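FOR IMMEDIATE RELEASE

Flondness Publishes Setup and Maintenance Procedure for Ganon Bin-Picking Cell

TITEN, Feb 21, 2018 — Flondness today released the written setup and maintenance procedure for its Ganon bin-picking cell. The document covers bin fixturing, cable dressing on the arm, camera mounting checks and gripper inspection. It replaces the draft notes issued with the cell in December and applies to every Ganon cell now in service.

The Ganon cell uses a single robot arm with a gripper and an arm-mounted camera to take mixed small items out of an open bin. Pick positions are calculated relative to the bin walls. A bin that shifts between calibration and operation introduces an error that the software does not correct, and most service calls logged against the draft notes involved a bin that had moved.

Under the new procedure, bins are held with bar clamps, one on each side, with the jaws bearing on the bin wall. Clamps are tightened by hand and checked at the start of each shift. The operator pushes each bin toward its four corners in turn. If any movement is felt, the clamps are reset and the bin position is taught again before the cell is returned to automatic mode.

Cable routing takes up the longest section. The bundle serving the gripper and camera must keep an open loop long enough for full wrist rotation, and the loop must not catch on the bin rim at the lowest pick height. Technicians are instructed to run the wrist through its full range at reduced speed with the bin in place, then repeat the check with the arm at each corner of the bin. Ties are replaced every 2000 operating hours, or sooner if the jacket shows wear at a tie point.

"The loop is where we see the trouble," said Randa Salameh, who leads field service at Flondness. "People shorten it because it looks untidy. Then the wrist turns over near the far wall and the connector takes the load. We would like them to leave the slack alone."

The camera bracket is checked with the arm parked. The technician wipes the lens, confirms that the bracket screws are seated and captures a reference picture of the empty bin. If the bin edges in that picture differ from the stored reference by more than 3 pixels, hand-eye calibration is run again.

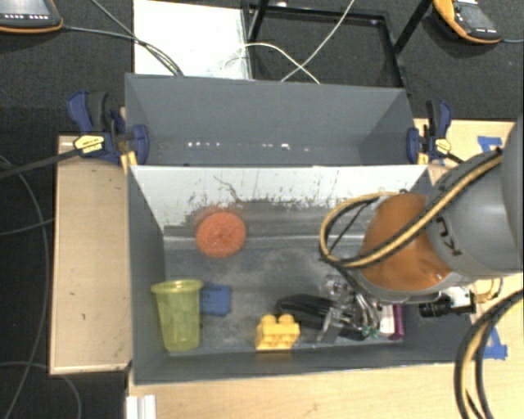

The Ganon cell with its gripper lowered into a bin of mixed test items. Bar clamps hold the bins at either side.

Bins are treated as wear parts. Scratches and scuffs on the inner walls are acceptable provided the reference check passes. Cracked bins, or bins with a bent rim, are withdrawn. The mixed test set, which includes a scrubbing pad, a plastic cup and a toy building block, is run after any change to the clamps, the cables or the camera. The cell must complete 99 consecutive picks without a protective stop before it is handed back to production.

The procedure was reviewed by Shojaei, which integrates the cell for customers and will use the same checklist at commissioning — including the cable check at all four corners. Printed copies will ship with new cells. Existing users can request the procedure from Flondness field service under document number 2929.

About Flondness
Flondness builds and services robotic picking cells for light industrial use. The company is based in Titen.

Media contact
Randa Salameh, Field Service, Flondness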